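Robot Cell Technician (part-time) - Tunska cell, Stututdale

Kilitz is looking for a technician to look after one tabletop manipulation cell at our Stututdale workshop. The cell picks up toy food and moves it between bowls and trays, and it needs a regular pair of hands.

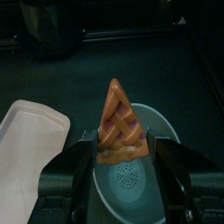
What you will be doing

The cell is known here as Tunska. It has one arm, a two-finger gripper and a small camera mounted at the wrist. You will be the person who keeps it fit to run. Most of the work falls under these headings:

Gripper. Check the finger pads at the start of each shift and change them when they are worn. Check the fasteners on the finger housings and tighten to the setting on the job card. Pads are changed in pairs and the gripper is zeroed again afterwards.

Wrist camera. Clean the lens, check the cable for rubbing and redo the calibration after any knock or pad change.

Work surface. Set out the bowls, trays and toy pieces from the layout sheet. The lattice-topped pie slice is our usual test piece after a repair - if the gripper can hold it upright over the bowl, the cell goes back into use.

Log. Write up every stop, with the cause and the part number. The current log has 456 entries and you will be expected to read the recent ones in your first week.

Larger repairs to the arm go to Fung under a service contract. You will book the visit and have the cell isolated before they arrive.

What we need from you

Experience of maintaining small machines of any kind. You should be able to read a wiring diagram, use a torque driver and isolate equipment safely. Robot experience is useful but we will train the right person. You will need to write clear notes.

Hours and pay

Three days a week, mornings. £800 a month before tax. The contract runs for 40 weeks and may be extended.

How to apply

Send a CV and a short letter about a machine you have looked after to Benedito Paiva, Workshop Lead, Kilitz, Stututdale. Closing date: Sun 12 November. Interviews will be held at the workshop and include a pad change on the cell.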